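Arkdale community hall reopens with new floor and repainted walls

January 2018

The ground floor of the Arkdale community hall is open again after a renovation that began in October. The work took in the main corridor, the side room and the small kitchen behind it. Groups that moved out in the fall can return to their regular times starting this week.

The old floor had been a problem for years. It was sheet vinyl laid in two stages, and the join between the halves had lifted near the side room door. The hall office taped it down more than once. When a water line under the kitchen sink leaked last spring, the vinyl on that side came up and the hall association decided to replace the whole floor instead of patching it again.

The contract went to Lernetti, a flooring and interiors firm from Claltton. It covered 123 square yards of flooring, new baseboards, wall repairs and paint. The association set aside money for the job from its building fund and from the rent paid by regular users. The last part, $2770, came from the fall rummage sale and went toward the trim and the baseboards.

Members were asked in the summer to choose between three floor samples that were left out on a table by the office. Most picked the gray marble pattern. The other two were a plain tan and a dark slate color, and several people wrote on their slips that the slate would show dust.

The colors for the walls caused more discussion. The ground floor had been cream for as long as most users can remember. The plan called for orange in the side room, with a deeper, browner tone on one wall and a brighter one on the wall next to it. Some members thought this would be too strong for a room that is also used for receptions after funerals. Others said the room gets little daylight and needed the warmth. The vote in October was close, and the orange was approved.

The room was finished shortly before the reopening. White metal trim runs down the corner between the two shades of orange, and a thin blue-gray baseboard follows the foot of the darker wall.

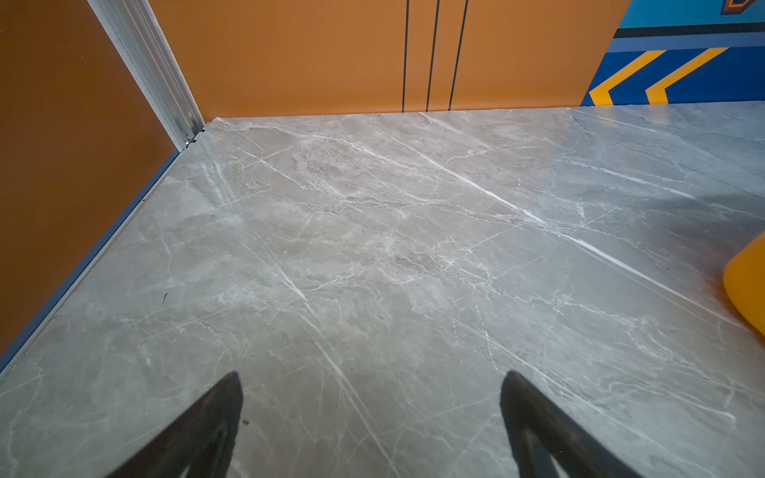
What took longer than planned

The project was meant to be done before the holidays. It ran over by about 90 days in the first estimate after the floor was opened up, but the crew made up most of that time and the delay came to a few weeks in the end.

The main cause was the base under the old vinyl. It was uneven on the kitchen side and had to be ground down and leveled before anything could be laid on it. The leveling compound then needed time to cure, and the building was kept closed while that was going on. The corridor was used for storage in the meantime, so stacks of chairs had to be carried from one end to the other as the work moved along.

A delivery of trim from Marchal, the supplier used by the flooring firm, also came in the wrong length. It was exchanged, but the replacement pieces did not arrive until after the painters had left. Touch-up painting along the edges was done afterward.

The kitchen got the same flooring as the rest of the ground floor. Its cabinets were taken out and put back in their old places. The stove was not replaced. The association says a new one is on the list for next year's budget, along with a second sink.

Using the rooms

The hall office has put out a short set of rules for the new floor. Tables and chairs must be lifted when they are moved. Felt pads have been fitted to the folding chairs, and anyone who finds a chair with a missing pad is asked to set it aside by the office door. Outdoor boots should come off in the entry during snow season, and two long mats have been put down there for that purpose.

Spills should be wiped up with plain water and a soft cloth. The mop and bucket are in the hall closet, on the left behind the vacuum cleaner. Groups should not bring their own cleaning products. Wax and floor polish are not to be used at all.

Nothing may be taped or pinned to the orange walls. A rail for hanging notices and artwork is going up in the corridor next month. Until then, the corkboard by the main entrance can be used, and notices should carry a date so that old ones can be taken down.

The piano is still in storage and will come back once it has been tuned. The choir will rehearse upstairs until then. The coat racks are back in the entry, and lost items left over from the fall are in a box beneath them. Anything still in the box at the end of the month will be given away.

Bookings

Regular users keep the hours they had before the closing, and rates have not changed for them. Rates for one-time rentals of the side room go up slightly in the spring. Anyone who paid a deposit for a date that was canceled during the work can have it refunded or moved to another date. Refund forms are at the office and need to be signed by the person who made the booking.

The side room is already taken for most weekends through the end of winter. Weekday mornings are mostly free. The office is open on weekday afternoons, and messages left on the answering machine are returned the next working day.

The upstairs meeting room was not part of the project and stayed open throughout. The stairs will be closed for one morning later this winter so that the handrail can be refastened.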